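Tridinside Opens Registration for Kudonura Coastal Waters Forum

KUDONURA - Registration is now open for the Kudonura Coastal Waters Forum, a two-day meeting on plastic pollution and fisheries protection to be held in December. The forum is organized by Tridinside, a nonprofit policy group, with the Stistura Institute as its research partner. Organizers expect 200 delegates from port authorities, fishing cooperatives, city governments and universities.

The program is built around six working sessions. Topics include lost fishing gear, wastewater from small harbors, monitoring of seagrass beds, and the cost of collecting waste before it reaches the sea. Each session will produce a short written text, and the texts will be put together as a joint statement on the second afternoon.

"Most of the towns on this coast have signed some kind of pledge on marine litter," said Marjan Sadeghi, program director at Tridinside. "What they ask us for is help with the next step - who pays for the collection boats, who keeps the records, and how a town of 2000 people is supposed to do the same reporting as a large port."

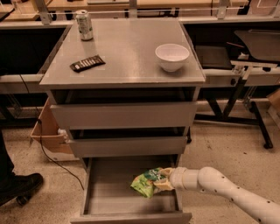 Packaging will be the subject of the opening session, led by Valbona Vukčević of the Stistura Institute. The session will look at single-use food and drink packaging sold in harbor districts and at how local rules treat different materials. An aluminum beverage can and a chocolate bar wrapper may be sold over the same counter, but they often fall under separate collection rules, and delegates will compare how their own towns handle each. Vukčević will present findings from a survey of 100 harbor businesses, with time set aside for questions from the floor.

The Tehrani Fund will cover travel costs for delegates from small fishing communities. Applications for travel support should be sent together with the registration form and need a short letter from the community or cooperative the delegate represents. Students may attend the open sessions free of charge but must register in advance.

Sessions start at 9 a.m. on both days in the main hall of the Kudonura Harbor Center. A visit to the harbor's waste reception station is planned for the first afternoon. Places on the visit are limited and will be given out in order of registration.

Working papers will be sent to registered delegates before the forum. The joint statement will be published on the Tridinside website after the closing session.

Reporters who wish to attend should contact the Tridinside press office.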